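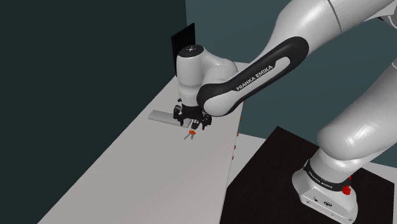
## Keeping the old walls at Jirndale

Shahnaz Gazi meets me at the side door of the old Jirndale creamery with two mugs of tea, one of which turns out to be for me, and we end up talking on the loading dock for most of the morning. She is the architect on the conversion, which will turn the building into offices and a small public library by July of next year.

"Everybody wanted to know when we'd knock it down," she says, laughing. "I kept telling them, you've got walls here that are two feet thick, and they hold the cool all afternoon. Why would I pay to throw that in a hole?"

So the walls stayed, and so did 38 of the roof beams, which were taken down, cleaned and put back in a different order (she can tell you which ones moved, and she does, at some length). The rainwater tank under the yard was Trygve Lindholm's idea. He is the engineer, and he joins us halfway through the second mug.

"It was an old whey pit," he says. "It leaked in three places, so we lined it. Now it'll flush every toilet in the building through a normal spring. August, I won't promise you."

They still disagree about the north windows. Gazi wanted to repair the original frames, and Lindholm wanted triple glazing. They settled on new inner panes behind the old ones, and each of them tells me, separately, that the other one gave in first.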